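Nernwood Hard Glasses Case, Black

Last updated: April

Most hard cases make the same promise, and most of them have let us down at the hinge or in the lining. We stock only two, and this is the cheaper one. Nernwood's own leaflet calls it "the last case you'll ever need." We would not go that far. It is a rigid clamshell with rounded corners, black on the outside, and it opens along the long side like every other case of its type.

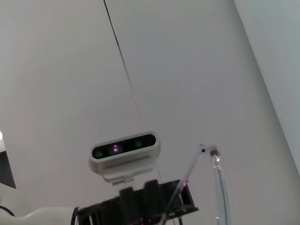

Photo: Kamville test room

What we can tell you comes from handling it, plus what Nernwood has put in writing. The shell doesn't give much when you press the lid with a thumb. That is a fair sign, though a thumb is a long way from a car seat with somebody sitting on it. The leaflet mentions a load figure of 900 newtons and doesn't say where on the lid the load was placed or for how long. We asked on a Saturday and got the leaflet again.

Nernwood also claims the hinge is good for years of daily use. We opened and closed ours 100 times and it still shut properly, which proves very little. Anyone who takes reading glasses on and off all day will get through that in a couple of weeks. Ask us again next year.

Fit is where people go wrong. The case suits ordinary reading glasses and most medium frames. It does not suit wraparound sunglasses, whatever the leaflet says – the lid closes, but it presses on the lenses to do it. Large square frames are a maybe. Measure yours folded, at the thickest point, before you order.
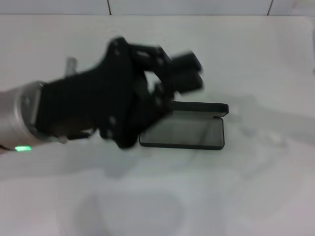 Set down flat and opened up, it is easy enough to get a pair in or out of, and that matters more than the talk about strength. A case that's a nuisance to open ends up in a drawer while the glasses get scratched in a coat pocket.

How does it compare with the Zanetti Premier, the other one we sell? The Zanetti costs 8 dollars more and comes in a nicer box. We could not find 8 dollars' worth of difference in the case itself, apart from a slightly stiffer lid. If it's a gift, the box may be worth paying for. If it's going in a work bag with your keys, buy the Nernwood.

Black only. There was talk of a brown one – we'll list it when we have it on the shelf. No cleaning cloth is included, so use the one that came with your glasses.

Returns are accepted if the case is unmarked. The manufacturer's warranty runs 2 years and covers the hinge. It leaves out scratches and "misuse," a word the leaflet does not define.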